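Software safety checklist, two-arm cell, connector and board station. Build under test: Endard control stack with the July perception branch merged. Filled in by Nusrat Cheema, Saturday, before the long unattended run.

Marks: OK, FIX (before the run), WATCH (may run, log it).

## 1. Startup and configuration

- [x] **Config hash matches the tagged release.** OK.
- [x] **Both arms load the same table model.** OK. The left arm was reading an old copy from its local cache last time. Cache path is now cleared on boot.
- [x] **Payload and tool offsets loaded for each gripper.** OK. Checked by printing them back from the controller, not from the YAML.
- [ ] **Startup refuses to continue if a parameter is missing.** FIX. Removed `max_contact_force` on purpose and the planner started anyway with a default. Should be a hard stop. Ticket opened with Bugti, who own the loader.

## 2. Stop behavior

- [x] **Software stop halts both arms from either console.** OK, 5 tries, all clean.
- [x] **Loss of heartbeat stops motion.** OK. Pulled the network lead on the planning PC.
- [x] **No automatic resume after a stop.** OK. Operator has to confirm twice. The second dialog has the same text as the first, so people will click through it. Please reword.
- [x] **Grippers hold on stop.** OK.

## 3. Planning and shared space

- [x] **Tray zone is locked to one arm at a time.** OK. Lock is released on retreat, not on gripper open.
- [x] **Arm-to-arm distance check is on at all speeds.** OK.
- [ ] **Cable loops included in the collision model.** WATCH. Only a fixed margin around each link. The loops move more than the margin allows when the wrist turns past its middle position. Altness says a proper cable model is not planned for this release. Keep the wrist limits as they are.
- [x] **Bin rims in the model at measured height.** OK.
- [x] **Planner timeout returns the arm to a safe pose.** OK.

## 4. Perception

- [x] **Camera calibration check passes at start.** OK.
- [ ] **Wire tangles flagged before a pick.** FIX. Replayed 2,248 logged picks through the new branch. Single connectors are fine. When leads cross, the segmenter sometimes returns two connectors as one part with high confidence. Need the overlap test back in. It was dropped in the merge.
- [ ] **Glare on bin floors handled.** WATCH. Bright spots on the yellow floors produce depth holes. The Zinetti filter fills them, but it also smooths small parts near the hole. Log raw depth along with filtered depth during the run.
- [x] **Stale frames rejected.** OK.

## 5. Contact on the tray

- [x] **Force limit active while a part is held against the paper.** OK.
- [x] **Slip detection reports to the task layer.** OK, though the message gives no arm ID. Minor.
- [ ] **Board on tray treated as an obstacle while a connector is handled.** WATCH. It is, but the pose is only read once per cycle. If the wires drag the board, the planner won't know until the next cycle.
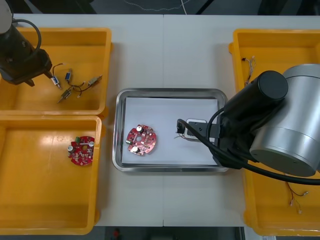
*Right gripper holding the small white connector on the tray; left gripper over the upper left bin.*

## 6. Logging

- [x] **Joint, force and image logs share one clock.** OK.
- [x] **Disk full stops the run.** OK.

## Sign-off

Not cleared for the unattended run. Both FIX items to be closed and sections 1 and 4 repeated in full. Attended runs at reduced speed may go ahead with one person at the console.

N. Cheema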